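Course notes, unit 4: Editing and sequencing a photo book

Please read these notes before the workshop and bring your own prints, small size is enough. In the last unit we spoke about how to work on the street with respect for people. Now we suppose that the photographs exist already, and the question is how to make a book from them.

## 4.1 From the archive to the long list

Most students come to this unit with too many pictures and one favorite. Both are normal. The first step is to make a long list of 100 photographs. Do it quickly, in two or three sittings, and do not go back to correct exposure or color while you choose. If you start to correct, you begin to love the pictures for the work you gave them.

Print the long list on plain office paper, four on a page, and cut them apart. A screen shows one picture well, but it is poor at showing how two pictures behave when they lie side by side. Write a number on the back of each print. On the front, write nothing.

Leave the prints for one week. Then take away everything you had forgotten was there.

## 4.2 The short list

A first book in our format has 40 to 45 photographs. The format is the one we use with the printer Roven: portrait, sewn, uncoated paper. You may propose another format, but then you must also bring a price and a paper sample.

When you cut the long list down, sort the prints into three groups:

- **Anchor pictures.** They can stand alone on a right-hand page. You will have fewer than you think.
- **Connecting pictures.** They are quieter and carry the reader from one place or mood to the next. A wall, a stair, a hand on a railing.
- **Doubles.** Two pictures which say the same thing. Keep one. If you can't decide, ask a classmate who doesn't know the story behind either of them.

Beginners often remove the connecting pictures first, and the result is a book that shouts from the first page to the last. I made this mistake in my own first book, *Mallow*, and I still see it each time I open it. There are eleven strong portraits in a row and no place to rest.

## 4.3 Sequence

There are several usual ways to order a book. By time is the simplest one: morning to night, or winter to summer. By place is also simple, and works well for a neighborhood project if the reader can feel the walk. By form is more difficult. One picture ends with a diagonal and the next one picks it up, or a color moves from a coat to a door.

In the Lirker project, which we look at in class, the order follows one long street from the market to the river, but the time of day jumps freely. Notice that it doesn't disturb us. The street is a strong enough thread, and the photographer could use the light as a second rhythm - two day pictures, one night picture, then three day pictures, and so on.

Night pictures need some special care in the sequence. On uncoated paper the black becomes softer and small differences in the shadows close up, so two dark pages together can look like one gray block. Ask for a test print before you fix the order. A bright lamp against a black sky will usually survive, but the ground beneath it may lose its detail.

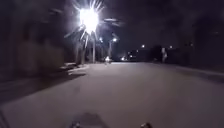
It is also useful to think about the page turn. The reader sees a spread, turns, and for a moment has no picture at all. A change of scale works well at this point, for example from a face to an open square. Try to place your biggest changes at a page turn and your smaller ones inside a spread.

## 4.4 Text and captions

Captions can go beneath the pictures, at the end of the book, or nowhere. For documentary work I prefer a list at the end, with place and month. "Malhotra Lane, December" is enough. Don't tell the reader what to feel.

If you write an introduction, keep it shorter than one page. Write it last.

## 4.5 Exercise for the workshop

1. Bring your short list as cut prints, numbered on the back.
2. Lay out the whole book on the long table and photograph the layout with your phone.
3. Exchange places with a classmate. Each of you makes a new sequence from the other's prints, without any explanation from the author.
4. Compare both layouts and mark the spreads where you agree.

The dummy is due at the end of the unit, glued or stapled. Loose pages in an envelope will not be accepted.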